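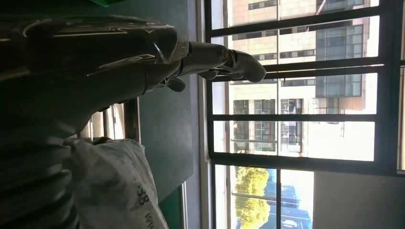
I went to the Vovance open day with one question in my notebook, and it was about mail. Returned mail, to be exact, the stuff in floppy plastic bags that I send back far too often (shoes, mostly). Vovance runs a small workshop up on the Hartley side of town, and once a year, in December, they let people in to see what they've been building. I got there at ten in the morning, before the coffee was ready, and the first thing I really looked at was a silver-gray hand with one long finger stretched out toward the window, like it wanted to tell me something about the beige tiled building across the way. I'm sorry to say I pointed back.

The engineer who had agreed to talk to me saw me do it and was very nice about it. She's been with the company from the early days and asked me to leave her name out, because her mother reads everything and calls her afterward. She leads the work on what they call Darner, the software that decides what the hands do. I wanted to know where the name came from.

"Socks," she said. "My grandmother darned socks, and you have to hold the fabric tight with one hand while the other one works. We spent our whole first year on holding things tight."

I'd pictured boxes, I told her. Every robot video I've ever watched has a box in it. She laughed at that one.

"Boxes are lovely. A box has the same shape when you let go of it as when you grabbed it. A mailing bag doesn't. You pick it up by one corner and everything inside slides to the other corner, and now it's a different object. Then you put it on the scale and a corner hangs over the side."

So does a hanging corner matter? I honestly had no idea. I weigh flour, and that's it.

"It matters if it's touching something. If the bag leans on the table, or if one of the fingers is still holding part of it up, the number is wrong. You need it sitting on the tray and you need the hands off. A person does that without thinking. We had to think about it for months!"

She had a practice log she was rather proud of, and she read me bits of it off her phone. The week before the open day they had put 492 bags through the weighing step, and 459 of those had been weighed properly on the first try. I said that sounded pretty good. She made a face.

"It sounds good until you're the person walking over to deal with the other ones. Some of them had slid off. A couple were folded over so the label was on the inside. And there was one we never did figure out, the log just says 'no'."

Who types "no" into a log, I asked. She said she had a strong suspicion and wasn't going to share it with the press. (I'm the press! I've been writing this page for six years and it's the first time anyone has called me that.)

We moved over to get a closer look at the bench, and I asked whether she'd mind talking me through the job the way she'd explain it to a new hire. She didn't mind at all. The bag comes out of a crate, it goes on the scale, the reading gets saved, and then the bag goes to the conveyor. That's the whole task. She said visitors are often a bit let down when they hear it.
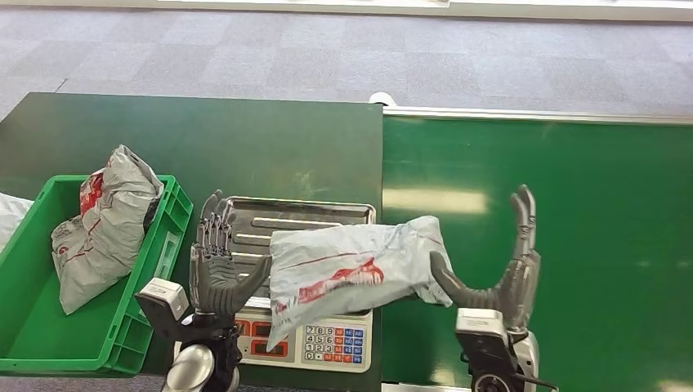 "People want to see it fold laundry," she said. "I get it, I'd like one that folds laundry too. But our customer has a returns counter in Wustutska, and what they asked for was weighing. They do up to 925 bags a day after the holidays, all by hand, and by the afternoon their wrists hurt. I've stood there and done a shift with them. Mine hurt for two days."

I liked hearing that. I'd half expected a sales talk, so I asked what the people at the counter thought about it, and whether they were worried.

"Some are, sure. One woman told me straight out she thought it was a bad idea, and then she spent her whole lunch break showing me how she picks up a bag. Both hands, from the sides, thumbs in. We copied her. She knows we copied her, and she wants to come down and check we've got it right."

I asked why they didn't use suction cups, or a simple clamp. Five fingers seem like a lot of trouble for a bag of returned shoes. She nodded before I'd even finished, so I guess she gets that one a lot.

"A clamp is fine if you know what's in the bag. We don't. The lightest one in our practice set weighs 185 grams and it's basically a T-shirt, and then the next one might have a frying pan in it. Suction cups don't love wrinkles either. I'm not saying hands are the only way. We argue about it every time something breaks."

And do things break? "Cables," she said, and then, after a pause, "cables." She wouldn't be drawn any further than that, though a colleague walking past with a mug said "cables" too, so I believe them.

My last question was the selfish one. I wanted to know if I could do anything as a customer to make a bag easier to handle, seeing how many I send. She took it completely seriously. Squeeze the air out before you seal it, she told me, stick the label on flat, and please don't reuse a bag that's three sizes too big - the loose end flops all over the place. I wrote it all down, and I've got a pair of boots going back this week, so I'll be squeezing.

They're planning to open the doors again next December, and she says I can bring my own bag to be weighed if I let them know first. Parking at Hartley is terrible, by the way. Take the bus.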